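Arroyo Support Center
Ticket: Lid does not seat fully on tray, Selik storage box
Opened: August 2023
Requester: Vega Cordero, Purchasing, Matari
Status: Closed

The requester reports that lids from the second delivery of Selik boxes stop short of the tray rim at one end. The order was for 2,000 boxes, of which 600 came in the second delivery. The requester asks whether the lids or the trays should be replaced.
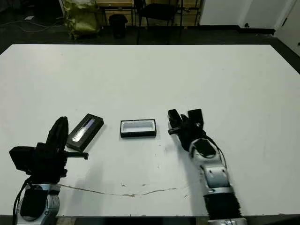 Support asked that one box be checked with nothing packed inside. A raised liner is the most frequent cause of a lid standing high on this model. The white foam should be pressed down inside the black rim of the open tray before the lid is put on. The requester also asked about the brownish scuff across the tabletop. Table marks are handled by Facilities and have not been added to this ticket. 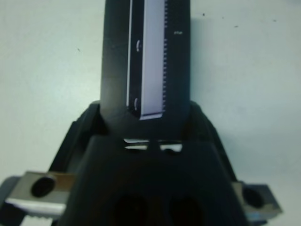 Attachment 2: Pale strip with tick marks along the right edge.

The requester asked whether the strip could be peeled off for the test. Support advised leaving it in place.
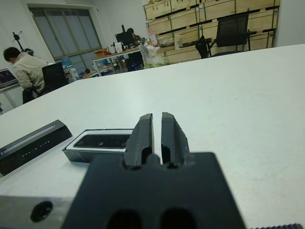

Boxes from the first and second deliveries must be kept apart until the check is complete. Mixed lids and trays cannot be matched afterward. Small items should also be moved away from the work area, including the black piece with white lettering beside its light strip, so that only the box under test remains on the white table. The requester confirmed that this would be done. 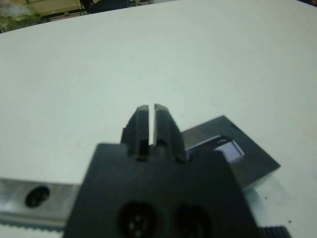
Darnell Whitfield
Senior Support Specialist, Arroyo

The requester has tested 9 boxes from the second delivery. All closed once the foam was pressed down at the corners. No replacement lids or trays will be sent. The packing note for future orders will be revised by Maite Esteban. Should the fault return, please reply to this ticket with the delivery number.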